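Notebook, Wutham climate-finance model, December 13, 2024 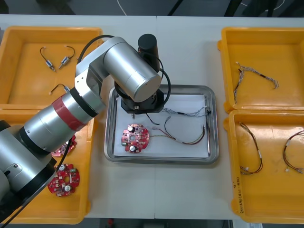 Reran the portfolio emissions script on the Tirix bond file. 800 issuers in, 36 dropped for missing scope 1 data. The May run dropped only 4, so the new file has a mapping fault, probably the country codes. Avcı is listed twice, once as a utility and once as a holding company. Kept the utility row. For the capital goods bucket I need a better split between makers of automation hardware (a silver arm on a red-banded forearm segment, reaching over a steel tray, would fall here) and makers of heavy engines. At present both get the same intensity factor, and that overstates the first group.

Collateral haircut test: carbon-heavy issuers at the higher setting, all others unchanged. Eligible pool shrinks by around 100 bonds. Most of the loss is in cement and gas transport.

Paluvar figures still in the old currency units. Do not merge until converted.

To do: fix country codes, rerun, compare drop list with May.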